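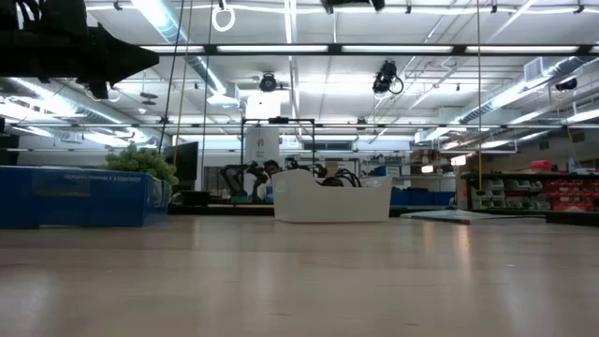
1/ OK so we've been under contract on the house in Tutden for 19 days now and people keep asking how it's going, so here's the whole saga in one place. Long thread, sorry, get a snack

2/ Quick recap for anyone new. Two bedrooms, one bath, corner lot at the end of Lawal Street. Built in the fifties, I think? The listing says one year and the county says another. It sat on the market all winter and then the price dropped and I basically ran to my car

3/ We offered a little under asking and fully expected to get laughed at. They came back with one counter, we said yes, and I was officially a person who owns a folder labeled HOUSE

4/ The inspection was the part I was dreading most. Three and a half hours! I followed the inspector around like a puppy. Roof has a few good years left, furnace is old but clean, and the crawl space is apparently "one of the nicer ones" (I did not go in to check)

5/ The bad news was the sewer line. There's a root in it out near the sidewalk. If you're buying anything with a big old maple in the yard, please pay for the sewer scope. Ours was $200 and it's the best money I've spent this whole time

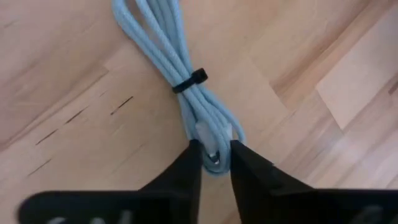 6/ So then we had to go back and ask for a credit, which I hate, I'm the person who eats the wrong sandwich instead of sending it back. The plumber's quote came in at $2,858 and we asked for all of it

7/ The sellers said half. We said all of it again but nicer. Then it went quiet for two whole days and I refreshed my email so much my thumb hurt - and they said yes!!

8/ Then the appraisal. It came in right at the purchase price, to the dollar. My agent says that happens a lot. I'm choosing not to think about it too hard

9/ Paperwork corner: everything goes through a signing site called Clirix, and it logs you out if you stop to read anything. I've initialed the lead paint form four times. Download your copies as you go, because mine disappeared from the dashboard once and I had to call to get them back

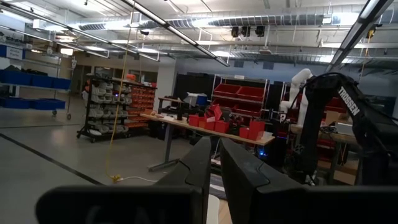
10/ Somebody asked about the lender. We went with Stolulance. Not the lowest rate we were quoted, but the lowest fees, and they pick up the phone. We locked when I got tired of looking at the chart every morning. Could it have gone lower? Maybe! I've stopped looking

11/ Homeowners insurance took way longer than I planned for. One company wanted photos of the electrical panel, another wanted to know about the water heater, and a third just never called back. Start on that the week your offer gets accepted, don't wait like I did

12/ What's left: final loan approval, the title company has to clear up a weird old fence easement, then the walkthrough. The sellers asked to stay a little longer, so we probably won't be moving until May. Fine by me, I haven't packed one single thing

13/ Things I'd do again - driving by at night, driving by in the rain, and knocking on the neighbor's door. She told us which corner of the yard floods and which trash company to avoid. None of that was in the listing

14/ Things I wouldn't do again - looking at paint colors before the inspection. I got so attached to a green for the kitchen that I would've bought that house with no roof on it

15/ I'll add to this when we get a closing date. If you've dealt with an easement for a fence that isn't even there anymore, please come tell me how long it took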